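Satin heels for a December wedding, can they be dyed or should I give up?

Asked by Birdie Thibodeaux in Shoes & Accessories

Hi all! So I bought a pair of ivory satin slingbacks from Kilora two summers ago for my cousin's rehearsal dinner and wore them exactly once. I love the shape (pointy toe, little covered heel, I can dance in them) but ivory goes with nothing I own. I've got a wedding coming up in December and my dress is a deep wine color, kind of a dark cranberry, and I'd love to dye the shoes to match or at least get close.

The label inside says "textile upper" and that's all it says. The lady at my shoe repair place quoted me 40 dollars plus tax, no guarantee, and said if they're polyester it might come out pink. Has anybody done this at home? And is matching your shoes to your dress even a thing anymore, or am I going to look like a bridesmaid from my mom's photo album?

2 answers

Myrtle Begay
Okay, I've done this three times, two good and one terrible, so learn from me. First find out what the satin is. There's usually a bit of extra fabric tucked under the insole near the heel, and if you can snip a thread or two, try your dye on that. Silk takes color like a dream. Polyester needs the special synthetic dye, and that stuff wants heat, and heat and shoe glue do not get along. My terrible pair was polyester, and the toe on the left one bubbled.

If they turn out to be silk, stuff the toes with paper towels, dampen the whole shoe evenly with a sponge, and brush the dye on from the heel forward in thin coats. Don't stop halfway to answer the phone, you'll get a line. Let them dry overnight away from the heater. I used Protov in the burgundy and it dried a good shade lighter than it looked wet, so don't panic and don't skip the second coat either. Spray them with a fabric protector at the end or you'll have wine-colored feet by the toasts (ask my sister).

As for matching, I wouldn't chase it. A near miss looks like a mistake! I'd go a shade darker on purpose, or do a metallic. Pewter with wine is gorgeous.

Garnet Lemieux
just buy black ones

Evelien Boersma
Second what Myrtle said about not matching exactly. I'm a big believer in looking at rooms when I can't decide on an outfit, sounds silly but I keep a whole folder of them. Dark red with a smoky grey-blue is one of my favorite combinations and hardly anyone wears it. A slate blue suede pump with your wine dress, and a grey wrap if the place is chilly, would be so pretty and you'd wear the shoes again with jeans.

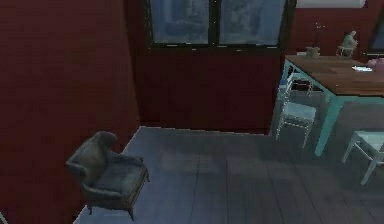

My red and grey-blue inspiration

If you're set on the satin ones, I'd pay the repair lady. 40 dollars isn't bad, mine charges more than that for heel tips and a dye job together. Take a swatch of the dress with you, the hem allowance usually has enough to spare, and look at it in daylight before you say yes. What length is the dress, by the way? If it's to the floor I wouldn't fuss over any of this.

Comment from Birdie Thibodeaux: It's midi, so they'll show! Snipped a thread like Myrtle said and I'm pretty sure it's polyester, boo. Off to look at slate blue.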